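We use cookies to keep the guide pages working. By staying on this page you accept cookies. OK / Read more

Skarkel Bollska Desktop: Set-up and Service Guide
Section: Swapping the processor
Rev. 2/1/18

Shared 141 times | 20 comments

Read the whole section before you start. It's short. Covers taking the old CPU out and putting the new one in, cooler off to cooler on. Memory and drives are in their own sections.

You need:
- a medium cross-head screwdriver
- paper towels, lint-free if you have them
- rubbing alcohol
- thermal paste, a new tube
- a small dish for screws
- a flashlight, the case is dark down near the board

CAUTION: Power off, cord out of the wall. Not just the switch on the back. Then hold the power button in for a few seconds to drain what's left.

CAUTION: Static. Touch bare metal on the case before you reach in, and again any time you walk off and come back. Carpet is bad. Socks on carpet worse.

Before you open it

1. Check the new CPU is on the Bollska support list. Same socket is not enough, the board also has to know the part.

2. Update the firmware with the OLD processor still in. If you skip this the machine may not start with the new one and you'll be doing all of this twice.

3. Lay the case on its side, open side up. Good light, clear table.

4. Side panel off. Screws in the dish.

Taking the cooler off

5. Unplug the fan lead. Pull on the plug, never the wires.

6. Loosen the cooler screws a bit at a time, corner to opposite corner. Don't take one all the way out while the rest are tight, it bends the board.

7. Twist the cooler gently left and right until it lets go. Do not yank straight up. If the paste has gone hard, plug everything back in, run the machine for a few minutes, power down again (cord out!) and try while it's warm.

8. Wipe the old paste off the metal top of the CPU. Alcohol on the towel, not poured on the chip. Work from the edge in so you dont push paste down into the socket.

Get your bearings before going further. The CPU is the square silver piece in the middle of the board, with a thin dark-green edge showing around it and the dark frame of the socket outside that. Memory slots run alongside. The round holes are for mounting, leave them clear.

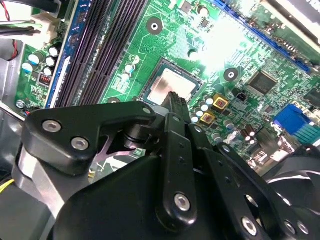 Taking the old CPU out

9. Release the socket the way the card in your Bollska box shows. Two types of socket were shipped, so follow the card and not a video for some other board.

10. Find the corner mark on the CPU before you lift it. Write down which way it points or take a phone picture.

11. Lift straight up by the edges. No tilting, no sliding. Fingers off the underside.

12. Set it in the empty tray the new one came in. Never loose on the table.

NOTE: Nothing metal near an open socket. One bent contact and the board is done. Skarkel does not cover socket damage under the 2 year warranty.

Putting the new one in

13. Match the corner mark on the new CPU to the mark on the socket.

14. Lower it flat. It should drop in with no pushing. If it rocks or sits high on one side, lift off, check the mark, start over.

15. Close the socket.

16. Small dab of paste in the center of the metal top. Pea size or less. Don't spread it, the cooler does that.

17. Cooler on, straight down. Tighten corner to corner, a little each time, until the screws stop. Then stop too.

18. Fan lead back on. Easy to forget. The machine will shut itself off from heat if you do.

First start

19. Check no wires are touching the fan. Tuck anything loose back toward the case wall. Panel on, cord in, power up.

20. First start is slow and the screen may stay black for a while. Let it be. When the set-up page opens, check that the processor name is right, then save and exit.

If it beeps and stops, power off, cord out, and reseat the memory first. It gets bumped a lot durring this job.

Related
- Adding memory to the Bollska
- Awwad cooler: fitting and fan noise
- Givadness power supply, cable list
- Firmware update from a USB stick
- Error 200 at start-up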